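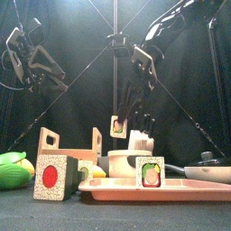 *The sushi table, right arm holding a roll with a pink and green filling.*

Fancy getting paid to make pretend dinner? I'm Madhu Sisodia and I look after the recordings at Nindeo, a small robotics lab in Tundby. I'm looking for 2 people to join me through May (and maybe longer, if the money holds out).

You'd be driving a pair of arms by hand, picking up toy food and putting it down again while the system records every move. Our learning model, Zedidex, copies what people do, so it needs lots of examples from lots of different hands. Mine are in there far too much already! We've got 68 good runs of the sushi task and I want 300.

**What you'd do**

- move rolls between the serving board and the pink tray, using either arm
- shuffle the toys about between runs
- mark each run as keep or bin (fumbles are fine, just tell me)

**What I'd like from you**

You don't need to know any code. Patience helps a lot, and so does being happy to sit still with the radio on. Left-handers, please do get in touch, I'm very short of you.

Shifts are 2 hours, mornings or afternoons, paid by the hour with training included. We're upstairs in the Esfahani building and there's a lift.

To apply, send me a few lines about yourself and when you're free. No CV needed, and come and have a go on the arms before you decide.

Madhu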